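**Bench Notes for the Suturing Workshop**
*Issued to all users of the Garkell practice room*

The following tips concern the handling of thread, needle and tissue at the practice bench. They have been gathered from several terms of supervised sessions and are revised each March. Users are asked to read them before booking bench time.

### Setting out

Clear the bench before the tissue is brought out. Thread should be cut to length in advance and laid straight, as strands left coiled in the packet keep their bends and will catch on one another. Bench time is booked by the half day, and the log sheet (form 511) is to be filled in at the start of the session.

### Holding the needle

Grip a curved needle behind its midpoint, never at the point and never at the swage, where thread and metal join. Let the needle travel along its own curve. Pushing it straight bends the needle and widens the hole. When the point comes through, take hold a short way behind it — a point that has been pinched in the jaws is dull from then on and goes in the sharps box.

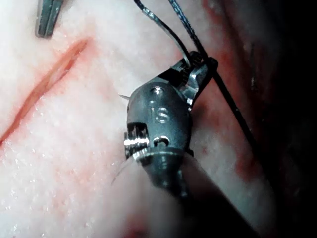
*Curved needle and dark thread at the jaws, with the incision to the left.*

Serrated jaws hold a needle well but are hard on thread. Where possible, grip only the part of the strand that will later be trimmed away.

### Tying and trimming

Place each knot to one side of the incision and keep all knots in the row on that same side. A square knot is sufficient for most practice work. Draw the two ends down flat and in opposite directions; if one end is lifted, the knot will turn into a slip knot and must be tied again.

Tighten until the edges meet, then stop. Tissue that puckers or turns pale at the stitch has been pulled too hard. Leave short ends of equal length when trimming. 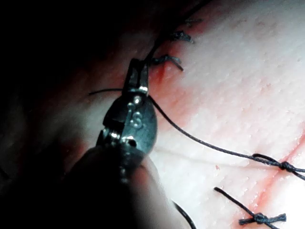
*Knots resting on the tissue near the incision line; the lower one has been trimmed short.*

### Keeping strands in order

Loose strands are the most common cause of lost time. Before taking a new stitch, move the long end well away from the line of work. If two strands cross, part them at once with the jaws closed, and open the jaws only when the right strand has been found. Blot the surface gently as needed; wiping drags the thread and roughens the tissue. 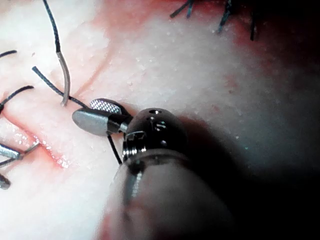 Dinesh Kanaujia writes that he would go further on this point and lay the long end toward the far side of the bench every time, even for a single stitch, and that doing so ended most of his tangles within a week. He also asks that the thread be dampened before use.

Dampening is permitted for braided thread only.

### Closing down

Needles are to be counted back into the tray and the number entered on the log sheet. Thread ends go in the lidded bin. Practice tissue may not be kept overnight on the bench, and the Sunday group should note that the cold store is locked at the close of their session. Faulty instruments are to be tagged and left on the Pramska shelf, with a line on the tag stating what is wrong.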